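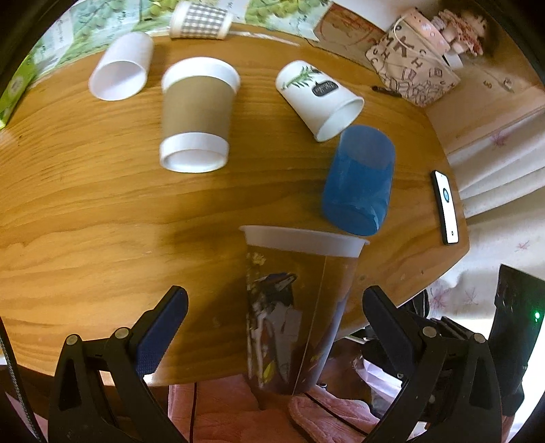
Cups on a wooden table

Fired for refusing the unpaid "morning circle"? Started by mellis_grisside, September 18, 2026

mellis_grisside wrote:
My brother worked 6 years at a flooring supplier in Molley. In the spring the new manager started a meeting before every shift where staff share personal goals and do breathing exercises. It runs 36 minutes and you are not clocked in. He skipped it, got two written warnings and was let go. The letter says "failure to participate in team culture." Does he have a case?

Markos P wrote:
Two separate things here. If the meeting is required, it is normally work time and should be paid. The firing is harder. Most states are at-will and disliking a meeting isn't protected.

estrella_d wrote:
Disagree with Markos on the second part. If he complained about the pay before they fired him, that could be retaliation. Did he put it in writing?

mellis_grisside wrote:
He emailed the office in December asking if the meetings would be paid once they started. They said it was "voluntary." Then he got written up for not going.

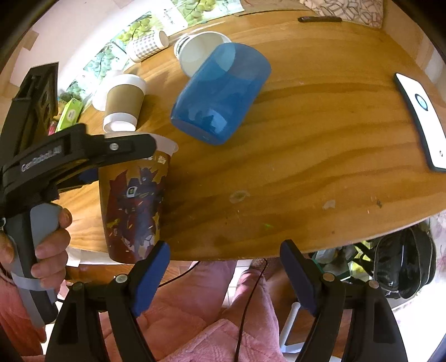
I have the email and both warnings. He figures he is owed 2,522 dollars for the ones he did attend, going by his own notebook.

estrella_d wrote:
Then keep all of it. Voluntary in one email and a warning in the next is what a lawyer will want to see. File the wage claim with the state labor office too, it costs nothing.

Afiq H wrote:
I'm going to be the other side. I run a small crew. If I ask people to show up early and talk for a bit, I expect them to. He had two warnings and knew what was coming.

Markos P wrote:
You can expect it, Afiq. You still have to pay for it.

Afiq H wrote:
I do pay for it. I said he should have gone and then argued about the money.

K_Sutanto wrote:
We had the same at Veteck. I filed by myself and got the back pay after 177 days. Never got the job back. Check the deadline first, it is different in every state.

mellis_grisside wrote:
Thanks all. He is calling the labor office in the morning. Will post what they tell him.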